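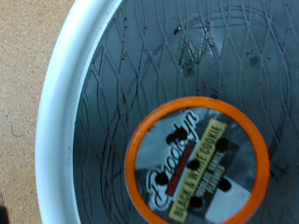
**Unit 2: Counter waste in a shared kitchen**

Used coffee pods are the smallest item on our sorting list and the one most often put in the wrong place. For this unit a pod counts as three materials: shell, lid and grounds.

Procedure for the lab kitchen:

1. Leave pods in a bowl on the counter until the end of the session. Do not put them in the sink.
2. Peel the lid. Knock the grounds into the compost pail.
3. Rinse the shell and check it for a recycling mark. Unmarked shells go in the trash.
4. Wipe out the bowl. Grounds stain scratched surfaces.

Weigh the pail before and after, in grams, and write both numbers on the log sheet.

*Exercise.* An office in Orkthorpe uses 418 pods a week. Work out the yearly total, then the weight of grounds using your own average per pod. Bring your figures in December.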